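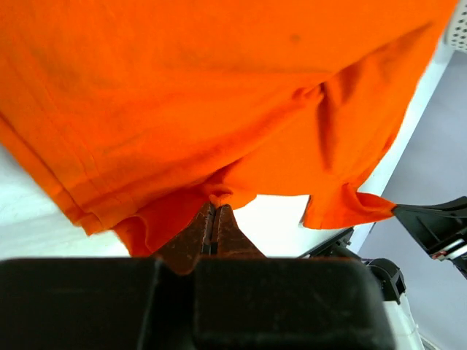 Borkska Linen-Look Tablecloth, Six Months On

I bought my first Borkska tablecloth in June, mostly out of desperation. We had family coming, my old cotton one had finally worn through at the corners, and the shop in Guvutbridge had these stacked by the register for 41 dollars. I grumbled all the way home about the price and then used it nearly every night until Christmas, so I suppose it has earned a proper write-up!

First, the feel. It has a nice weight to it, heavier than the Indora one my sister swears by, and it hangs down without that stiff, papery look you get from cheap cloths fresh out of the package. It's a polyester blend and doesn't pretend otherwise, though my mother-in-law rubbed the hem between her fingers and asked which linen it was (I let her wonder until dessert).

Washing is where I had my doubts. The label says warm, gentle cycle, hang to dry. I followed that faithfully for maybe a month and then, life being what it is, started tossing it in with the towels. It shrank a little on the long side. You'd only notice if your table is a tight fit, and ours seats 10 with the leaf in, so I do notice. Buy a size up if you're a towel-load person like me.

Stains have been mostly good news. Gravy, coffee and beet juice all came out with dish soap and a soak before bed. Turmeric did not. My neighbor Noman Qureshi, who cooks far better than I do, told me to hang the cloth in full sun for an afternoon, and bless him, that took out most of it.

My one real complaint is the creasing. If you fold it away in a drawer, those lines are there to stay until you get the iron out, and it takes a hotter setting than I like to use on a blend. I roll mine around an old wrapping paper tube now and keep it behind the pantry door.

The matching napkins are 16 dollars for a set of four, and I'd skip them. They're slippery on the lap and don't soak up much of anything. I went back to my plain Tudose cotton ones, which don't match and work beautifully.

Four stars from me. I've already bought a second in the longer size, which cost me 56 dollars, and it goes on the table this weekend.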